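Tellow Hand Gripper review: good data, scruffy fingertips
Wed 1 June
By Cayetano Bustamante
5 min read

Tellow sells its hand-held gripper as the cheap way to collect demonstrations for a robot arm. You squeeze the handle, a camera records what the fingers do, and the software turns it into training episodes. I've heard that pitch before, so I borrowed one through most of May and tried to get a usable set out of it.

The target was 845 episodes of folding napkins and stacking cups. Setup was fine. The calibration routine asks you to open and close the fingers over a plain surface, and it passed on the second try. The manual never says what counts as plain, and a glossy desk made it fail over and over.

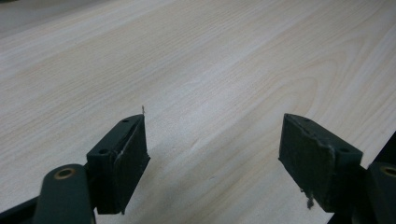 The Tellow's fingers open over a wood-grain tabletop, with fraying on both pads.

The linkage is the best part. It pivots on brass-colored bushings and I never felt it bind. The pads are another story. Tellow calls them "long life," and I'd like to know whose life. Edges get nicked, threads come loose, and a worn pad grips differently from a fresh one. A policy trained on both has to sort that out by itself. You can swap pads, but spares come only in packs of 12, and the software has no field for noting which set you were using. I kept a paper log -- not what I expected at this price.

Then there's the filtering. The app threw out 156 of my episodes for "tracking quality" and wouldn't say more than that. I watched a good many of them back and couldn't see the problem. Begoña Bermúdez, who trains the policies at our shop in Ostville, put a batch back in by hand and got slightly better cup stacking. One batch proves very little, but it didn't make me trust the filter.

Would I buy it? For a small lab that needs simple pick-and-place data, maybe. The Zutosley kit is heavier and uglier, but it logs pad changes and tells you why an episode was rejected. If Tellow adds those two things I'll look again.

Related
Zutosley collection kit: six weeks in
Prieto wrist mount, reviewed
How many demonstrations is enough?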